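Changes to the Household Goods Collection at Vanthorpe

Print | E-mail 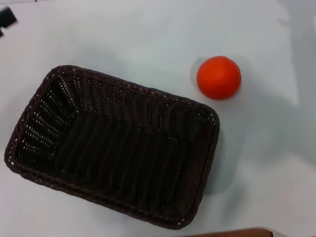
The Vanthorpe Residents' Association has agreed revised arrangements for the household goods collection, which will take effect in the new year. Under the present scheme, members leave donated items at the side entrance of the Lu Building at any time. From now on, donations will be received at the front desk only, on the first working day of each month.

In the past year the collection passed 2,241 items to local families, compared with 1,000 in the year before. The increase is welcome, but it has placed considerable pressure on the storage room, which was fitted out in July for a much smaller quantity of goods. Members are therefore asked to bring no more than 20 items on each visit.

Baskets, crockery, bed linen, curtains and small kitchen goods remain in demand. Electrical items, mattresses and opened toiletries cannot be accepted. Linen should be washed and folded before it is handed in, and sets should be tied together and labelled.

Mariama Yakubu will continue to oversee the collection. Selorm Antwi has taken over deliveries from Jingyi Wei, whose four years of service were recorded with thanks at the last general meeting. Families wishing to receive goods should apply in writing to Ms Yakubu, stating the size of the household and any items needed urgently. Applications already received under the old form remain valid and need not be sent again.

Issued 12/30/21

Print this item | E-mail this item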